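Search this forum Go Advanced search

Three at the back: does anyone buy it?
Posted Saturday, June 1, 2024 by eastterrace

Radel drew 2-2 with Jarkov and half this board is treating it like a trophy. I was at Urrego and I saw a team give up a lead twice. The club says the new back three is "bedding in." It has been bedding in since January.

Yes, we had the ball. The club site made a big deal of 363 completed passes. How many went forward? I'd love to see that number, and I bet we won't.

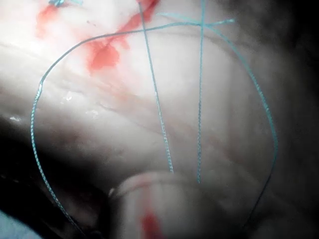

Our buildup is the real problem. The keeper goes left, the left center back carries it up, somebody swings it over to the right, and then it drifts back inside to where nothing is going on. Same path as that blue-green thread – up the left, one big curve across the top, down the right side and fading out in the shadow. Every pass in it counts toward the total. Jarkov just stood there and let us do it.

Re: Three at the back
holdthelineradel wrote:

Sorry, no. You can't complain we don't keep the ball and then complain when we do. Last year we'd have lost that game. Both their goals came off set pieces, so what does the shape have to do with it?

Re: Three at the back
eastterrace wrote:

Who gave away the free kicks? The wide center backs, both times, pulled out of position because the wingback was up the field. I'd call that the shape.
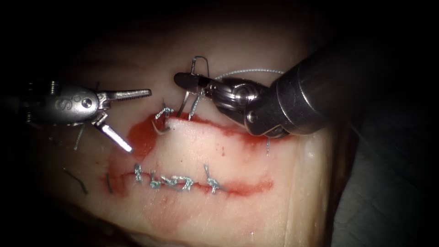

Would going back to four defenders fix it? Only partly, as the midfield would still be too slow getting back, but the fullbacks would at least start closer to the trouble.

Re: Three at the back
cheapseats_2 wrote:

I don't care if it's three, four or nine. The bench is the scandal. We made one change before the 80th minute with guys out there walking. And the announced crowd was 2,000? I could see whole rows with nobody in them. 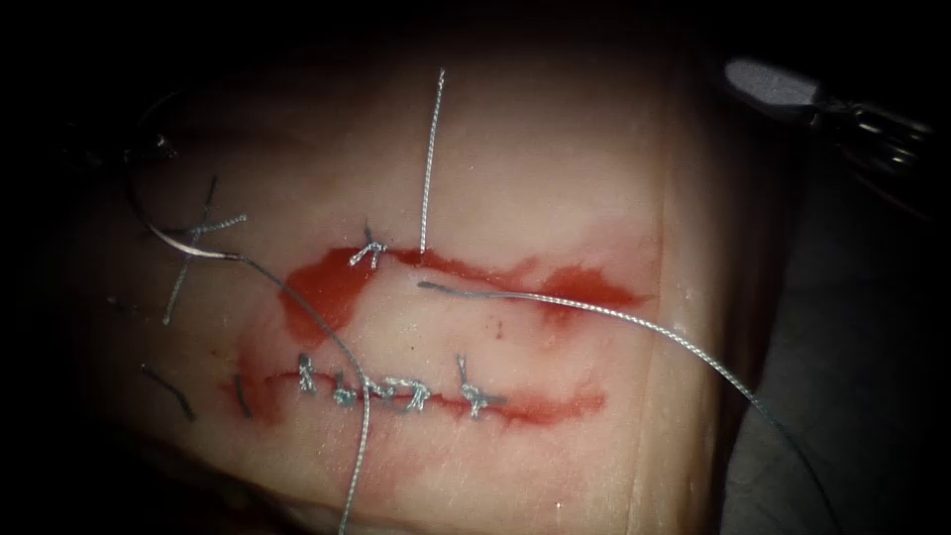 Upper cut on the practice pad: one knot tied, one strand standing up.

Re: Three at the back
holdthelineradel wrote:

Announced crowd counts season tickets. It always has. As for subs, one of our midfielders came back from a knock the week before, so maybe the coach was saving a change in case he broke down again. 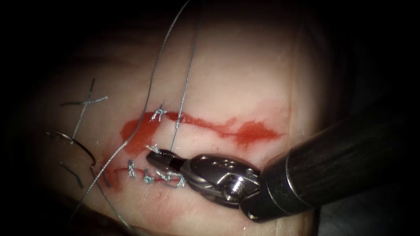 And the equalizer came from the right wingback being high up the field. Take him away and we lose 2-1. I'm not saying it's pretty, I'm saying give it a preseason.

Re: Three at the back
eastterrace wrote:

We gave it a preseason. We went to the Kovenura Cup, played three games with it and scored once. I'll believe in it when we beat somebody in the top half – until then it's a back five with better PR.

Re: Three at the back
cheapseats_2 wrote:

Fine, but who do you play at left back in a four? We sold the only one.

Contact the moderators | © Urrego End Forum | Back to top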